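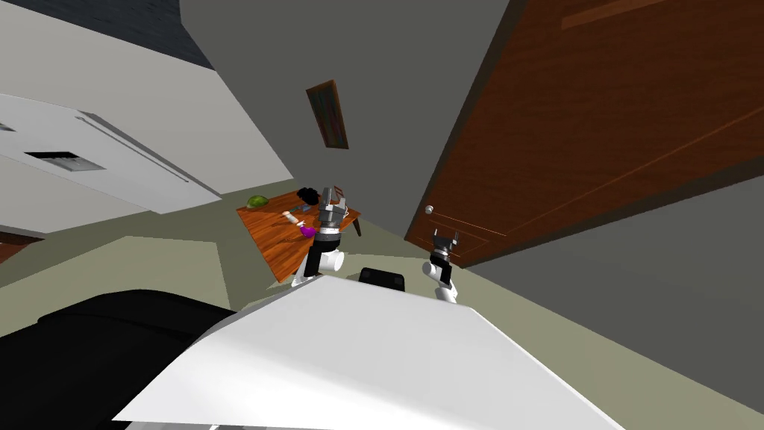
暖橙棕色木纹的小桌，配细细的深色桌腿。

# Fomstead 四月推出“小桌份”蔬菜订购，一两个人吃也刚刚好

**Dong，四月**　大家好，我是 Fomstead 的创办人，平时管种菜、管排车，也管回消息。公司小，新闻稿也归我写，所以口气可能不太像新闻稿，请各位编辑朋友多包涵，需要正经版的可以直接从里面摘！

先说正事：从四月起，Fomstead 正式开放“小桌份”蔬菜订购，首批 300 户，每周送一次，一份八样菜，分量按一到两个人一周在家做四五顿饭来配。配送由 Dremero 负责，随箱附一本我们自己编的薄册子，叫《Cekura》，讲的都是怎么把这一箱菜吃完。

## 为什么要做小份

我们以前只有一种箱子，大箱。大箱是按一家四五口人配的，打开来很气派，白菜是整棵的，萝卜带着缨子，葱一捆一捆。老订户都喜欢，我自己看着也高兴。

可是这两年，退订单子上写得最多的一句话是“吃不完”。有刚搬出来住的年轻人，有孩子去外地念书的夫妻，也有一个人住的长辈。有位订户留言说，她每个礼拜最怕的就是收菜那天，上一箱的半棵白菜还在冰箱里躺着，新的一棵又来了，看着心里发慌。我读到这条的时候正在吃午饭，碗里也是白菜，顿时有点吃不下去。

去年冬天我们就开始试。先找了 127 户愿意陪我们折腾的老订户，每周送一箱缩小版，吃完以后告诉我们剩了什么。头几箱配得很糟，我得承认。我们图省事，把大箱里每样东西砍一半，结果送出去的是半棵包菜、半根冬瓜、一小把看不出能做什么的香菜。有人客客气气地回了一句：“请问这是配菜还是样品？”

后来才慢慢摸出门道。小户人家要的是小个头的完整的菜：小棵的生菜，小个的卷心菜，手掌长的茄子。切开的东西放不住，看着也没胃口。所以我们回头改了地里的活，卷心菜换了早熟的小球品种，株距缩了，采收也提前。萝卜一样，趁拳头大就拔。种了这么多年菜，一直都盼着它往大里长，现在要趁小收，我有好一阵子下不去手。

## 一份里有什么

八样菜每周换，配法大体是这样：

- 叶菜三样，其中一样可以生吃
- 耐放的两样，比如土豆、胡萝卜、小南瓜
- 瓜果或豆类两样，看季节
- 提味的一样，葱、姜、蒜苗、紫苏轮着来

四月的头几箱，我可以先透露一点：小球生菜、菠菜、豌豆、蒜苗是跑不掉的，春笋要看山上的脸色，有就给。番茄不会有。每年四月都有人问番茄，每年我都要回同一句话：再等等，六月底的好吃。

不吃的东西可以在订的时候勾掉，最多勾三样，我们拿别的补上。香菜一栏是单独的，爱的人可以勾“多给”，勾得最欢的往往是同一批人，我也认了。

想换成大箱、想停一周、想改送到爸妈家，都可以，前一天中午十二点以前告诉我们就行。没有合同期，也没有押金。

## 怎么送

小桌份由 Dremero 的电动三轮车送，每周两班，上午一班，傍晚一班，订的时候选好就固定下来。傍晚那班是专门给上班的朋友留的，最晚送到晚上七点半。

箱子用可以折起来的周转箱，下次送菜时收回去，洗过再用。试送那阵子也有人把箱子留下来放猫砂、放毛线，我理解，箱子确实好用！不过还是请大家还给我们，实在喜欢的，跟骑手说一声，我们按成本价卖一个给你。

目前只送 Dong 的老城、河东和车站北边这三片。河西的朋友先别骂我，桥那边的路线 Dremero 还在跑，跑顺了就开。住得远又想订的，可以选自提，提货点设在我们仓库门口，每天下午三点到六点有人。

## 顺便说说《Cekura》

《Cekura》是我最想显摆的部分。册子巴掌大，可以拿磁铁贴在冰箱上，每季一本，春季这本收了 50 多道家常菜，全都是一只锅、一块砧板能做的。

这些菜大半来自试送的订户。我们一开始请人写过一版很漂亮的食谱，有摆盘，有酱汁，拿给大家试做，回来的意见是：“下班以后谁有力气调这个酱。”于是推倒重来，请订户把自己家里真在做的菜写下来，错别字我们改，做法一个字不动。里面有一道“剩菜叶子煎饼”，做法只有四行，第三行写的是“看着差不多就翻面”。编辑问我要不要改成分钟数，我说别改，这就是最准的。

册子后半本讲收纳和保存：叶菜怎么包，土豆和洋葱要分开放，豌豆剥了以后焯一下再冻。还有一页是空白的格子，给大家记自己家一周剩了什么。我家那本已经写满了，剩得最多的是姜，惭愧。

有几条我自己天天在用，先抄在这里，媒体朋友要转载也请随意：

1. 收到箱子先把可以生吃的那样拿出来，当天吃掉。
2. 带叶子的萝卜，叶和根马上分开，叶子当晚炒了。
3. 做饭前先看冰箱最里面那一层，再决定今天吃什么。
4. 周末前一晚固定煮一锅汤，把零碎都丢进去，咸淡自己定。

## 价钱和订法

具体价钱以订购页为准，我在这里只说原则：小桌份的单价比大箱稍微高一点点，毕竟小个头的菜采收更费工，包装和跑腿的钱也一样要花。首批订户的价格会保持到年底，中间不涨。试送期间陪着我们的老朋友，前四箱半价，系统里已经设好了，不用另外申请。

订购从四月起开放，在 Fomstead 的订购页填地址、选时段、勾忌口，三步就完。不习惯用手机的长辈可以打电话，也可以直接走到仓库来，我们拿纸笔给登记。首批满 300 户先截，后面的进候补，到夏天地里的第二茬跟上了再放名额。之所以卡得这么紧，是因为小球卷心菜今年只种了那么几垄，我不想收了钱再拿大个的切开凑数，那样又绕回去了。

## 给媒体朋友

欢迎来地里看，也欢迎来仓库看分菜。分菜从早上五点半开始，七点以后就没什么可看的了，来晚了只能陪我喝茶。请穿不怕脏的鞋。想试做《Cekura》里的菜，我们可以寄一本册子加一箱小桌份过去，请提前一周讲，并且告诉我吃不吃香菜。

册子的内页可以引用，请注明出自 Fomstead《Cekura》春季本。订户写的那些菜，署的都是他们自己取的菜名，转载时麻烦保留。

## 关于 Fomstead

Fomstead 是 Dong 本地的蔬菜种植和订购农场，自己种，自己分，按周送。田里的菜按季节走，冬天品种少，夏天多得送不完。除了蔬菜箱，每年秋天还开放一次挖红薯，带小孩来的特别多。

## 关于 Dremero

Dremero 是 Dong 的短途配送车队，跑早市、花店和面包房，从去年冬天的试送开始和我们合作。

媒体联络：请通过 Fomstead 订购页上的“找我们”留言，写明“媒体”两个字，我一般晚上从地里回来以后统一回复。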